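The Arm on the Back Bench

At the Mallham shared workshop, two friends are teaching a robot to handle the fussiest part of an old PC

Walk past the laser cutter and the shelf of half-finished guitars and you'll hear it before you see it, a soft whir, then a pause, then a voice saying "left a hair." The voice belongs to Natália Salgado. The whir is Trillident, the arm she and Fiifi Mahama have been building on the back bench since last November, and it is one of the most absorbing homemade machines I've had the pleasure of standing next to.

The idea came out of a pile of office desktops. Members strip them for parts, and Mahama wondered how much of that work a homebuilt arm could learn. Screws? Fine. Cables? Someday! But he wanted to start with the processor, a part you can ruin with one clumsy nudge.

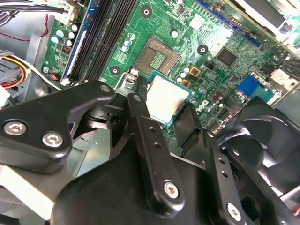

Mahama drew the gripper himself, and he'll happily talk you through every version of it. The early ones were stubby and blocked the wrist camera, so he kept stretching the fingers and shaving them down. The narrow link in the middle still has its row of small drilled holes, and everything is held with hex-socket screws, so a change of geometry takes one wrench and a cup of coffee. With the tip closed on a processor and the retention lever up, the gold contacts in the socket are right there in view, and you find yourself holding your breath. Those pins are very, very fine. Salgado's software creeps in at a pace I'd call geological, and she likes it that way.

She runs the arm from a laptop with a game controller plugged in, recording each attempt as she goes. The log stood at 1,376 attempts when I visited, good and bad together. "I keep the bad ones," she told me. "They're the most interesting thing on the drive." She showed me a few, including a graceful swoop that missed the case completely – we both laughed out loud.

Reach is the current puzzle. A desktop case is a cramped place for something this wide, and the power supply and its brackets don't leave much room to turn. Mahama has sketched a slimmer wrist on the back of a pizza box, and the pizza box is now pinned up over the bench as an official drawing. 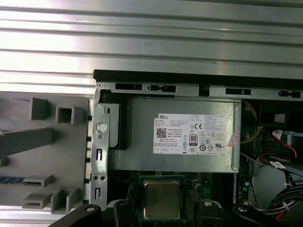 Close quarters: the gripper's fingers on either side of the processor, with the power supply just beyond.

Next on the list is a force sensor in each finger, then memory modules, which Salgado expects to be easier and Mahama expects to be much worse. They have a bet on it. The plans will go up on the workshop's shared drive once the wrist is redrawn, and members can already book a turn at the controller in the evenings. I had mine, and I'd like another.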